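**Progress report to the Vendatero Fund — Tabletop Pushing Project, October 2023**

Prepared by the Tramow lab

We're happy to send this one. The last report was mostly about things we were waiting for, and this one is mostly about data, so it should be a better read!

**Where we are**

The collection now stands at 3254 accepted episodes. When we wrote to you in August we had 1226, and a good part of those came from the early weeks when operators were still getting the feel of the controls. The jump comes from running longer blocks of work with the same few people, and from a change in how we hand out instructions (more on that below).

As a reminder of what an episode is: an operator steers the arm so that its tip pushes colored blocks across a wooden board, following a short written instruction. "Push the red star next to the blue cube" is a typical one. The arm has no fingers and can't pick anything up, so every rearrangement has to be done by pushing. We record the camera view, the arm's motion and the instruction, and the learning system trains on all three together.

**What changed since August**

The biggest change is that instructions now arrive while the operator is working. Before, each person read one sentence, did it, stopped, and reset. Now a second sentence can come in partway through and they have to change course. We were nervous about this because it makes the recordings messier, but the messiness is what we were missing. People hesitate, back the tip off, go around the other side of a block and try again from a better angle. The older recordings had hardly any of that in them, and the trained system got stuck the moment a block rolled or turned in a way it hadn't expected.

We also stopped resetting the board to a tidy layout between episodes. Wherever the blocks end up is where the next person begins. That saves a surprising amount of time, and it gives us starting positions that none of us would have thought to set up by hand — blocks jammed together, blocks near an edge, a star turned so one point catches on its neighbor.

Starting from a tight cluster deserves its own mention. Getting one particular block out of a packed group without dragging the others along is hard for people and very hard for the learned system. We now set aside part of every block of work for it. Operators have found a few tricks, such as coming in from the open side and nudging a corner instead of pushing on a flat face, and it's been great fun to see some of those same moves appear in what the system does.

**Labels**

Written descriptions are added afterward by people who watch the recording and say what happened in their own words. We ask for everyday language and don't hand out a word list. One person's "slide the heart toward the front" is another person's "bring the yellow one closer," and we keep both. Mulder, our labeling tool, got an overhaul in August and now lets a labeler mark the start and end of each move separately. Long recordings can be cut into several short examples this way, which helps a lot with the messier material.

**Early results**

The model trained on the newer data, which we call Olto, finishes 70 percent of single-step instructions in our own tests. That is with layouts it hasn't seen in training. It does best with "push this next to that" and worst with instructions that depend on a block's turn or on fine spacing. Separating a named block from a cluster is still well below the rest, and we'd rather wait to give you a figure until the test set for it is bigger.

**Problems**

We lost 2 days of recording when the camera clock and the arm clock drifted apart. The episodes looked fine on playback, so it took a while to spot. There is now a check at the start of every block of work that stops recording if the clocks disagree. The affected episodes were thrown out and aren't in the total above.

Shadows and bright patches on the wood also bother the model more than they bother us. We're collecting under more than one light setting from here on.

**Next period**

- More cluster starts, with longer instructions that name two or three blocks
- A larger test set, kept apart from all training material
- Corrections given by voice while Olto is running, recorded as new examples
- A second pass over the August labels using the new version of Mulder

Spending is in line with the plan and we aren't asking for changes. The budget sheet comes separately.
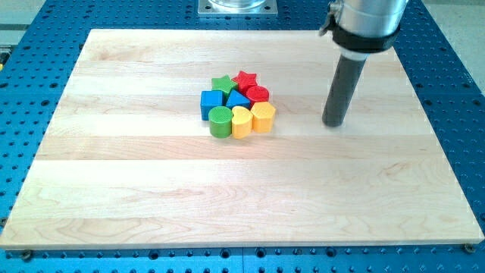 **Will the recordings be shared outside the lab?**

We plan to release the accepted episodes with their labels at the end of the grant, once the second labeling pass is finished and the test set has been split off.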